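Prisstead flood relief, end-of-phase thread. Figures are from the fund ledger as closed on 24 June 2026. Posting here as the full report will not be out until October.

1,129 households registered at the two intake points, Prisstead and Girnport. After removing duplicates and addresses outside the flood line, 1,067 were eligible. Evie Sugden ran the checks against the council tax list.

Grants were paid in two parts. First part on registration, flat rate, no receipts. Second part after a damage survey, scaled by depth of water on the ground floor.

The second part was slow. Surveyors measured from the tide mark on the plaster, and in Girnport many owners had already stripped the walls. We accepted dated phone photos in those cases.

Bedding and children's items went through a separate line in the accounts, as donated goods carry no cash value in our ledger. Requests were logged by bedroom, not by household.

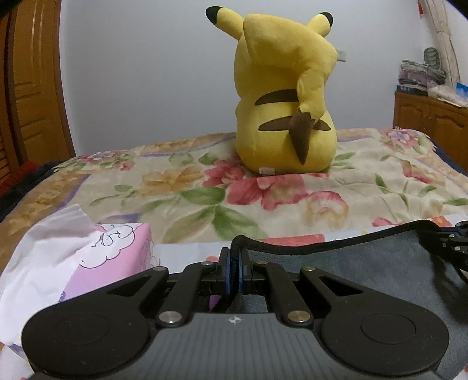 Soft toy on a floral bedspread.

Housing: 194 homes needed rewiring before anyone could move back. Kershaw did the electrical work at a fixed price per property. Meter boards were raised to above the survey level plus a margin.

Drying took longer than the wiring. Solid brick terraces on the Potine side were still reading damp when the cavity-wall houses had been signed off. Plastering there is on hold until two readings in a row are under the limit.

Chandrasekhar Subramaniam is checking the second-part payments against bank returns. Failed transfers are mostly wrong sort codes. If you registered and have had only the first part, send your reference number by message, and leave your bank details out of it.

Unspent money stays restricted to repairs in the same postcodes. Applications for raised sockets and door barriers open next, same form, section 2.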